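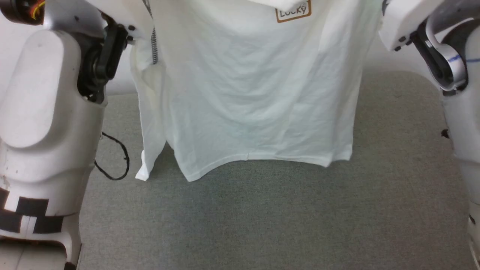

White T-shirt with the "Lucky" label.

I finished the second series of Moges last night, all 12 episodes of it, and I've been reading what other people made of the ending. Most of them seem to want a third. I'm not so sure.

For anyone who hasn't seen it, Moges is a drama set in a port town called Brastamska, with Liya Tufa as a harbour clerk who finds a ship on the books that never docked. The first series took its time and I liked that. You got whole scenes of her going through ledgers and eating lunch at her desk.

The second is busier. There's a new police inspector, a court case and a brother we'd never heard of before. Fasil Ejigu plays the brother and he's very good, but he doesn't turn up until episode five and by then there are too many people to keep track of. I had to go back and watch part of episode six again to work out who owned the warehouse.

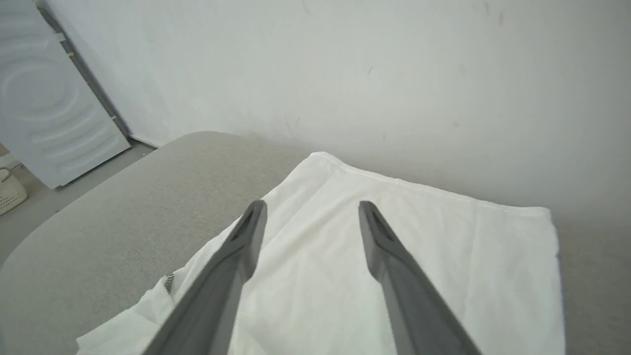
The court episodes are the best of the lot. They're mostly talk, and Tufa gets one long speech in Amharic with the subtitles running a bit behind her. I watched that twice as well.

Pandmont, who make it, haven't said whether there will be more. There's a petition that had 1000 names on it in May and has 4000 now. I haven't signed it. The last shot of her locking the office felt like an ending to me — a third series would have to undo it straight away.
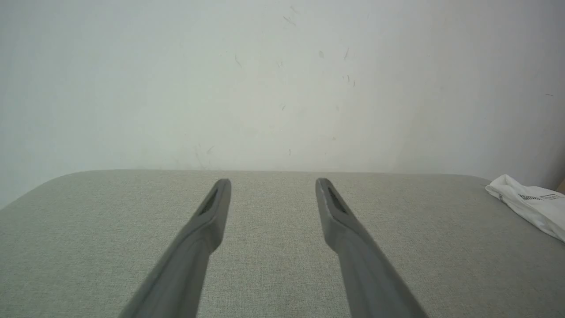 What I would like is a proper release of the music. The theme is just a piano and something that sounds like an accordion, and I can't find it for sale anywhere.

Next on my list is Sedier, the submarine one from 2000. I've been told to skip the first two episodes, but I'll probably start at the beginning anyway.

Posted October 2019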